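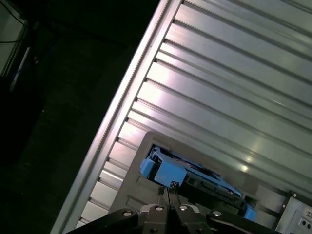 Physical inventory observation is an audit procedure in which an auditor attends a company's stock count in order to gather evidence that recorded inventory exists and is in usable condition. It is normally required where inventory is material to the financial statements. The procedure covers two separate matters: the method by which the company's staff count, and the accuracy of a sample of their results. Attendance is also used to identify items that should be carried at a lower value. For metal parts, the auditor looks at surfaces and edges as well as quantities. A ribbed aluminum panel with a gray plastic bezel set into it, for instance, may be listed as one finished assembly or as two components, and the count sheet must state which. The auditor is not expected to act as an expert appraiser of the goods.

Planning

Before the count date the auditor obtains the written count instructions and reviews the prior year's results. Points usually checked include the division of the site into count areas, the control of prenumbered tags or sheets, the treatment of goods in transit, and the handling of stock held for third parties. Where a company has several locations, the auditor selects which to attend on the basis of value and past error rates. Locations may be chosen without notice to local management.

Cutoff

Cutoff testing establishes whether goods received or shipped near the count date have been recorded in the correct period. The auditor notes the last receiving and shipping document numbers in use before the count and later traces them to the purchase and sales ledgers. Movement of goods during the count is stopped where possible. If production must continue, transfers between areas are logged and the log is reviewed with the tags.

Test counts

Test counts are made in two directions. Items selected from the count sheets are traced to the floor, which tests existence. Items selected from the floor are traced to the sheets, which tests completeness. Differences are recounted with company staff present and, if confirmed, corrected on the sheet and initialed. An isolated difference may be accepted once explained; a pattern of differences normally leads to a full recount of the area.

At the Wendison components warehouse, a published teaching case, the count sheets for one area showed 1,375 units of a stamped bracket. The test count found 768. The gap was traced to a bin transfer entered twice — once by the sending area and once by the receiving area — and 77 other lines affected by the same fault were then recounted.

Counts on another date

When the count is held before or after the balance sheet date, the auditor performs roll-forward or roll-back procedures. These reconcile the counted quantities to the year-end records through purchases, production and sales in the intervening period. A company with a December year end that counts in April will generally need strong perpetual records for this approach to be accepted.

Limitations

Observation gives strong evidence of existence but little evidence of ownership. Consigned goods may be counted in good faith and still belong to another party. Eskil Dahlgren has argued that sample sizes set by line count favor low-value items, and proposed selection weighted by recorded cost. Asif Awan objected that weighting by cost leaves understated lines largely untested — a point later addressed in the Magnusson method, which adds a fixed floor-to-sheet sample to the weighted one.

See also

Cycle counting
Perpetual inventory
Net realizable value
Third-party confirmation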